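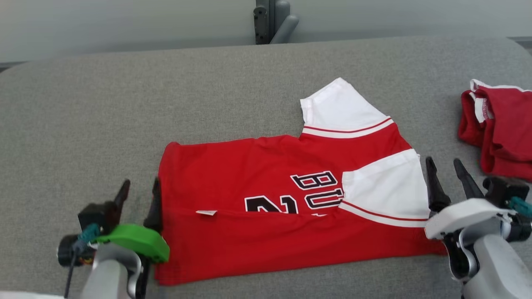 *Red shirt with white sleeves, part folded, on the grey upholstered surface. A second red garment is folded at the right.*

# Tollent Folding Notes

A small, growing collection of notes on folding sports tops — the awkward ones with big letters, thick numerals and sleeves in a different colour from the body. I love these shirts and I fold a lot of them, so it seemed daft to keep the method in my head.

Last updated Saturday, April 24, 2021.

## What's in here

- `folds/` – written steps for 40 folds, one file each
- `fabrics.md` – how cotton, mesh and shiny polyester behave
- `printed-fronts.md` – keeping creases off lettering
- `log.csv` – 86 entries, one per folding session, going back to February

## The basic fold (Nosa)

1. Lay the shirt flat and smooth it from the collar down.
2. Bring one side in to make a straight vertical edge.
3. Fold the sleeve back over the front.
4. Do the same on the other side.
5. Turn the hem up, stopping short of the numerals if you can.
6. Press the air out with your palms and fold once more.

Contrasting sleeves are brilliant for learning on! White against red shows straight away whether a sleeve is lying level, and a stripe along the cuff gives you a line to follow.

## The other two

**Tuominen** is the long, narrow fold for deep drawers. It takes a bit more patience with the sleeves but stands up beautifully on its edge.

**Hellach** is a loose roll for kit bags. Quick, forgiving, and kinder to old prints that have started to crack.

## Columns in the log

| Column | Meaning |
|---|---|
| `fold` | nosa, tuominen or hellach |
| `fabric` | see `fabrics.md` |
| `print` | none, front, back or both |
| `seconds` | time for one shirt |
| `redo` | yes if I had to start again |

## Still to do

- Long sleeves
- Hoods (help very welcome)
- A better way to stop labels poking out at the seam

Corrections and new folds are welcome as pull requests — please keep each file under 3,000 characters and wrap lines at 80.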